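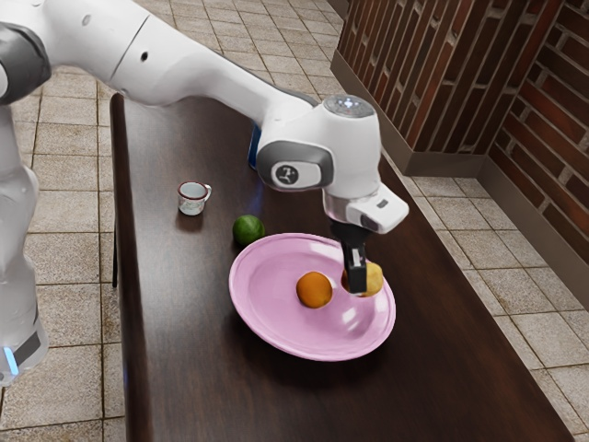
Computer rendering: a pale yellow fruit and a pink plate on a long brown table.

The last two minutes of a close basketball game should be the best part of the night. In our league they have become the part where people check their phones and find their coats.

I went to the Emosville home game against Sokport in February. With two minutes left the home side was up by a point, and the building was as loud as I have heard it. It holds 3,000 and was close to full. Then Sokport called a timeout. They came out of it, ran a play, missed, and Emosville got the rebound and called one of their own. There was a foul, a substitution, two free throws, another timeout. By the time the horn went, families with young kids were already in the parking lot trying to beat the traffic. They missed a game-winning layup because they had been sitting through a T-shirt toss.

Each team in this league gets four timeouts in the second half and can save all of them for the end. Most coaches do. I think they should get three, and that only one of those should be usable in the last two minutes.

I don't blame the coaches for using what they're given. If I had four timeouts and a one-point lead I would use them too. Perrine Brunet has coached Emosville for long enough to be very good at this part of the job. She gets her shooters a rest, she gets her best defender back on the floor, and she moves the ball up to the frontcourt without anybody having to beat a press. All of it is legal and all of it helps her team win. When I asked her about the idea of cutting timeouts she said she would vote against it, and that she would cope if it passed.

Her argument is that fans pay to see good basketball, and a drawn-up play is better basketball than five tired people making it up as they go. I've thought about that, and I don't agree. Some of the drawn-up plays are lovely. More often, both teams have had a full minute to think, the defence knows what is coming, and we get a contested three from the corner with the shot clock running out. The plays people still talk about in the arena lobby mostly came off a steal or a long rebound, with no time for anyone to stop and discuss it.

There is also the matter of what players learn. A point guard who has practised all year should be able to look at the clock and the score and know what her team needs. That is a skill, the same as dribbling with your left hand. If the bench makes the decision every time, she never has to develop it. Then she gets to a tournament played under tighter rules and spends the last minute looking over at a coach who can't help her.

Mal-soon Ban has refereed 159 games at this level, and she doesn't think timeouts are the whole problem. She points to the fouling. A team that is down six with a minute to go will foul on every possession, and each one means a walk to the other end, a line-up at the key and often a substitution. She's right, and I don't have a good answer for that one. Some leagues have tried setting a target score and turning the clock off. I'd be willing to watch it for a season. But it is a big change and would take years of arguing, whereas taking away a timeout means changing one line in the rule book over the summer.

The objection I take most seriously is money. Sendar, the car dealership, pays for its name to be read out during stoppages, and so do a few smaller businesses. Fewer stoppages means fewer mentions. The league is not rich, and travel to Sokport is not cheap. But those ads could be read between quarters, or at a fixed break in the middle of each one, when everyone is still in their seat and in a decent mood. I can't see how it helps a dealership to have its name attached to the moment when the whole building groans.

I've heard it said that this is a complaint from people with short attention spans. I sit through baseball happily, including the extra innings. Baseball is slow all the way through and you settle into it. Basketball is a fast game that suddenly stops, right when you most want it to keep going.

The rules meeting is open to member clubs only, so those of us in the stands don't get a vote. Clubs do read their mail, though, and season ticket renewals go out soon. The form has a space at the bottom for comments. I've used mine to ask for three timeouts, with one in the last two minutes. I renewed as well, same seats, behind the visitors' bench.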